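Walczak Opens Cable Sorting and Reuse Counter in Clernville

CLERNVILLE, 15 Jul 2018 -- Walczak, the household repair shop on Ondia Street, has opened a counter where residents can drop off spare cords and wires and pick up ones they need at no charge.

The shop took in 524 cables during a trial run this spring. Of those, 200 went home with new owners. The rest are being sorted by type or sent out for scrap.

Cables are sorted into plastic baskets by color before they are tested and tagged. Customers may bring up to 12 at a time. Cords with cracked covers or bare ends are accepted but will go straight to scrap.

"Most people have a drawer full of these and don't know what half of them fit," said Rakiya Onyeka, who manages the counter. "Bring the drawer. We'll go through it."

The counter is open until 8 each evening. A second drop-off point is planned for September at the Clernville library -- hours will be posted at the shop. 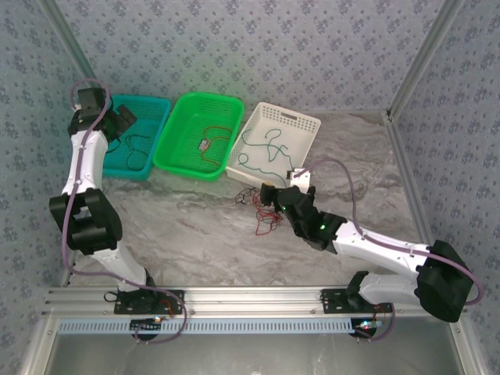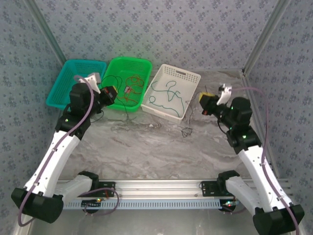
Reading time: 1 minute

Residents with large amounts to donate, such as from an office move, should call the shop first.

Recent news
Walczak extends lamp repair hours
Parking changes on Ondia Street
What to do with old phone chargers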